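Quieting the Extract Fan in the Printmaking Room: Report on Our Second-Year Ventilation Project

Évan Fleury, Mechanical Systems, Allarmont Technical College

Background

Anyone who has taken an evening class in the printmaking room at Allarmont knows the sound of the extract fan. It sits above the sinks, it comes on with the lights, and after an hour of it you find yourself shouting at the person next to you without noticing. When our instructor asked us in September to choose a ventilation problem somewhere in the building, I put my hand up for this one before she had finished the sentence (my sister takes the class, and I had been hearing complaints at dinner for a year).

The fan is a Wirov axial unit with a wheel 600 mm across, set straight into the outside wall. It pulls air through a short square duct and a metal grille. The room also has a door to the corridor, and that is where most of the replacement air comes in, usually through the gap at the bottom. I did not pay much attention to that gap at first, and I should have.

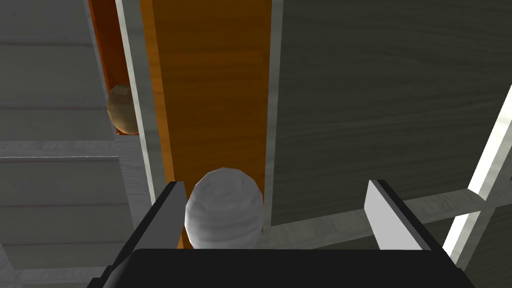

What I wanted to find out was how much of the noise came from the fan itself and how much from the way it was installed. A fan that has to work against a lot of resistance will be louder than the same fan with an easy path for the air, and our textbook gives several pages to this. The college would much prefer to keep the unit it has, so a new fan was never really on the table, although I did price one from Trakton for comparison and then quietly put the quote away.

Method

I began by taking the grille off and cleaning it. It was thick with lint and dried ink dust, and it took most of an afternoon and a good many paper towels. I then checked the wheel for balance. Each blade was wiped down, and I marked the blades in chalk so that I could keep track of which one I had done. One blade had a hardened lump of old paint near the tip, and scraping it off made a difference I could feel with my hand on the housing.

Next came the mounting. The frame was bolted directly to the duct with nothing soft in between, so every bit of vibration went into the sheet metal. I fitted rubber mounts from Atinga at the four corners and a flexible canvas collar, 152 mm long, between the fan and the duct. The collar is my favorite part of the whole project - I sewed the seam myself, twice, having got it inside out the first time.

Last of all I measured the speed of the air at the grille, with the corridor door open and then closed, keeping the fan at 1000 rpm on the existing controller for both sets of readings. I used a grid of 13 points and took each reading three times.

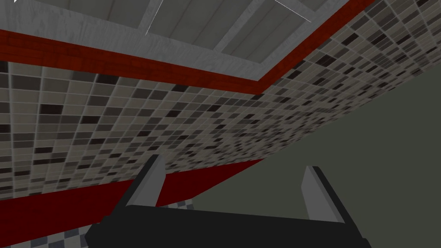
Results

The airflow was clearly better with the door open, and the fan sounded calmer too. With the door closed the readings fell at every point on the grid, and the ones near the top corners of the grille fell the most. To me this says the room is short of incoming air, and a transfer grille low down in the door would do more good than any further work on the fan.

The rubber mounts took away the buzz in the duct almost completely. There is still a low hum, which I think comes from the motor, and I would like somebody with more experience than I have to listen to it. My sister says she can now hear the radio from the sinks, and I am happy to put that on record even though it isn't a measurement.

Problems and further work

My sound readings were taken on a borrowed meter that had not been calibrated, so I have left them out of this report. I would repeat them with the department's own meter next term. I would also like to try the fan at a lower speed once the door grille is in, and to look at the bearings while the guard is off. The canvas collar should be checked for fraying at the same time, mostly along the seam.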